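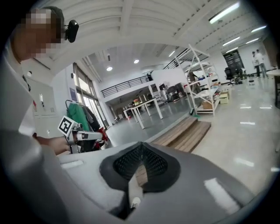 Meteor scatter is the part of amateur radio I would hand to anybody who thinks the hobby is old news. The idea is gloriously simple. A grain of dust hits the upper atmosphere, burns up, and leaves a streak of ionized gas that will bounce a VHF signal back to the ground, sometimes for less than a second. Point your antenna at the right patch of sky, transmit in short bursts, and a station 700 miles away may hear a scrap of your call sign. People tend to picture this as an armchair activity, but I've never known an operator who sat still for long. We lean over our gear the way anyone with a machine does, head down, forearm out, a tool in one hand, and the operators I met around Grestach last summer were no different (one of them ate an entire dinner standing up beside her amplifier).

Grestach is a good place for it. The town sits high, there's not much electrical noise, and the club station on Hultano Hill looks out over farmland in nearly every direction. The antenna is a 7-element Yagi for six meters, turned by a rotator that groans in cold weather. I went up in June for the daytime Arietids, a shower you never see because it peaks after sunrise, and I have rarely had such a happy morning!

You hear meteors as pings. On a quiet band there's hiss, and then a little chirp rises out of it and is gone. In the old days operators worked these by voice or with very fast Morse code, recorded on tape and slowed down for copying. Most of the work is now done with digital modes that repeat a short message over and over in timed turns, so that even a tiny ping can carry the whole thing. The club uses a logging program called Grirkix, written by a member, which keeps the clock honest and plots each ping on a chart as it arrives.

A contact can take two minutes or most of an hour. You send your call and theirs, you wait, you get half a reply, you wait again. Then a big one comes in, a burn that lasts several seconds, and everything you needed lands at once and the whole room yells.

Getting started costs less than you'd think. A used six-meter radio, a modest beam and a computer with an accurate clock will do it, and random meteors fall every day of the year, with the hours just before and after dawn the best. The Erdem net, which meets on the air early on weekend mornings, is very patient with beginners. Bring coffee.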